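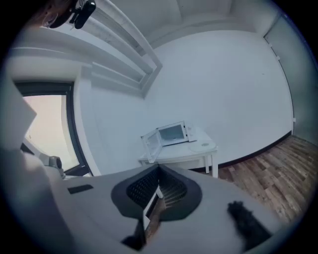
Figure 1. Microwave on its own table, door fully open.

Unit 4: The Microwave and the Table It Stands On
Household Care, evening course, Nellton
Notes by Esther Kashindye, revised Aug 1, 2026

Welcome back, everyone, and thank you for the lovely pile of questions you left on my desk after Unit 3. Many of them were about microwaves, so I've stretched this unit a little and moved the part on kettles to the next handout.

Where it stands
We spend so much time talking about the oven itself that the table gets forgotten, poor thing. Look at Figure 1 again. The table is small, the legs are slim, and the open door reaches out past the left edge of the tabletop. A microwave door needs its swing, and people forget to allow for it when they measure. So measure twice – once with the door shut and once with it open as far as it will go – and write both numbers on your plan. Then think about who walks past on the hinge side, carrying what.

Check the vents as well. They may be at the back, on the sides or on top, depending on the model, and the manual will tell you how much air each side wants. If you've lost the manual, bring me the model number and we'll look for it together.

You'll also want a landing spot, meaning a clear bit of surface where a hot bowl can go straight away. Beside the oven is best. On a narrow table it may have to be a shelf or a counter within one step.

Cleaning the inside
Please read this through before you start.
Put 2 cups of water and a few slices of lemon in a large microwave-safe bowl, and stand a wooden spoon in it. Heat until the window steams up, then leave the door closed for a few minutes. The bowl will be very hot, so use mitts and lift it out slowly. Wipe the ceiling first, then the walls, and the floor last. Take out the turntable, if yours has one, and wash it in the sink like any plate. Go around the door seal with a damp cloth and a little dish soap, and never with anything scratchy.

Francine Hawthorne asked whether she could leave the door open afterward to air the oven out. Yes, certainly, for a little while, as long as it isn't in anybody's way. Some models keep the light on, so do close it before you go to bed!

For next time
Draw your own microwave corner from above, with the door shown both open and shut. A pencil sketch is plenty. Ilaria Vitale has kindly offered to lend out her long tape measure, so catch her at the break if you need it. The reading is page 147 of the course binder, only the top half.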